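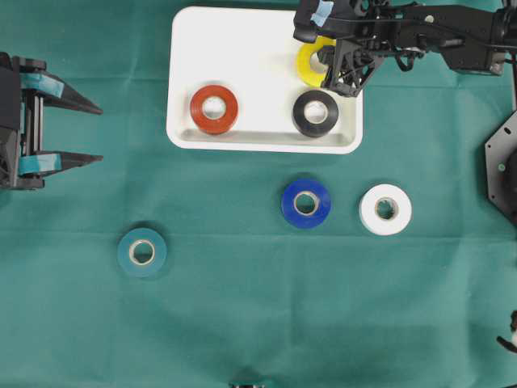 Shanthi Khondokar wrote in after my last column to say that license fees should follow canopy area and nothing else, as area is the one thing an inspector can measure with a tape. Her point is fair as far as it goes. I still think area is the wrong base for the fee, and the December renewal forms show why.

Take two growers licensed at 1000 square feet each. Clinaleo runs a single tier and harvests 4 times a year. Osau stacks its plants on racks, and its permit counts floor space only. Both pay the same fee. They do not use the same power or water, and they do not send the same weight to market.

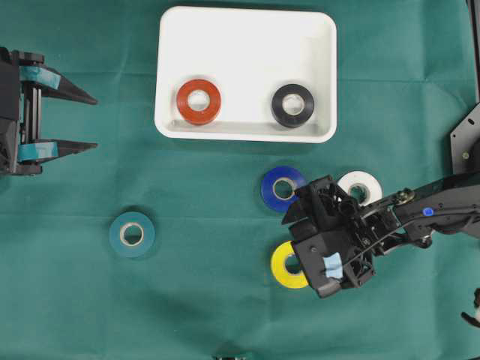 A fee is meant to cover the cost of oversight. That cost rises with the number of lots that must be sampled, tagged and traced. A room that turns over quickly makes more work for the state than a slow one of equal size, and the slow one is now paying part of its bill.

Area also pushes growers toward poor layouts. Aisles get narrow, airflow drops, and mildew follows. At Plamholm the benches were moved closer together after the last rule change — the manager told me the fee was the only reason.
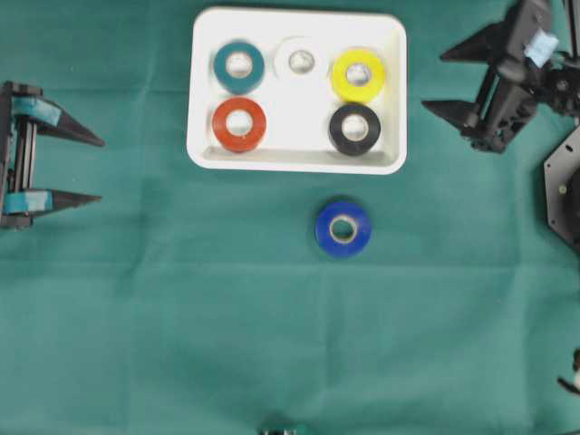
What a lot-based fee would look like

Each harvest lot already carries a number in the tracking system. Charge per lot, with a low base fee for the license itself. Bill every 12 months from the state's own records. No new form is needed, and the inspector's tape can stay in the truck.

The usual objection is that growers would combine harvests into very large lots. A cap on lot weight deals with that. The cap should be set by what a lab can sample fairly, and it should be the same for every tier. 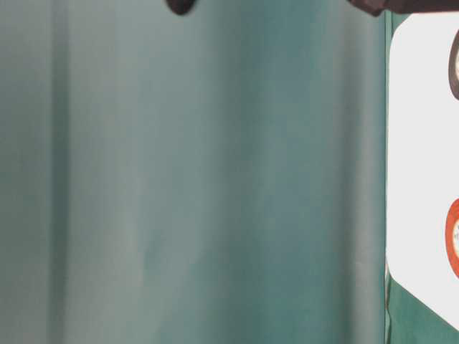
Small growers

Michailidis, a one-room operation, would pay less in a slow year and more in a good one. Under the present rule it pays in full even when a crop fails. I would accept a somewhat higher base fee to get that changed, and I suspect most growers of that size would too.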